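Bimanual teleop – flipping furniture, arms keep fighting each other
Grandberg Builders Board > Teaching by demo

farzana_p
Ok so week two of trying to teach the two-arm setup to handle a plastic seat by remote. Leader arms on my side, followers copy. Single arm stuff was fine, I had 105 good demos by Thursday. Two arms on one rigid thing and its a mess. If my hands drift apart even a bit the followers pull against each other and one of them faults. Gripper closing on a leg joint, same deal. 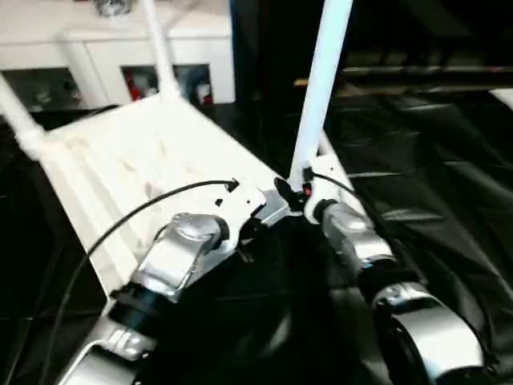 RemziY: Turn your gains down. You're running both sides stiff, of course they fight. Make one soft and let it follow the part.

farzana_p
Tried soft on the left. Then it sags and the demo looks like garbage when I play it back. Maybe I went too soft, dunno.

henk_db
Disagree with Remzi. Fix the operator first. Move slower, pause 20 frames after each grasp before lifting. And watch the wrist cams while you drive – head view hides most of the contact.

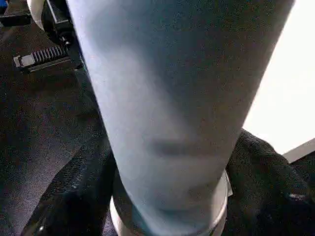 Guadalupe C. reckons wrist views are useless for driving, too close and too blurry, and you end up staring at them instead of the job. Record them for training, sure. Drive off the head view.

henk_db
Works for me. I did 427 episodes that way on the Escobedo rig.

RemziY
And how many did you throw out

henk_db
Enough lol. Still less than with soft gains.

marilou_a
Has anyone tried moving them by hand insted? Motors off, just grab both arms and walk them through. You feel the load straight away. Only hassle is your own arms end up in the head camera.

farzana_p
Thought about it but I've only got two hands and the grippers need triggering too. Foot pedal maybe? Anyway went back to remote, right side stiff, left at 30 percent, grab close to where the leg meets the seat.
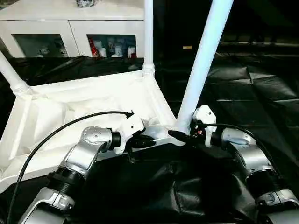 Also changed the order – right grips first, wait, then left. Keeping every demo the same way round for now, will mix up the start positions later. Will try Henk's pause tomorow. If anyone has the pedal wiring for the Pelisness controller pls post it, the manual is no help.

marilou_a
Got it somewhere, will dig it out tonight.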